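Handout 4: Comparing hand-held grippers
Brorkarbridge, robotics practicals
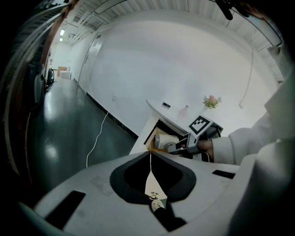 Tahsin Talukder asks whether the jaws matter at all, if the camera is going to miss the marker half the time anyway. They do, Tahsin, and so does the marker.

For the drawer task, do 16 pulls with the Zuveo and 16 with the Alwood. Log every slip – including the ones you feel were the drawer's fault. Keep the marker facing the camera and your sleeve off it.

Sheets go to Gayan Khondokar, who can't read pencil.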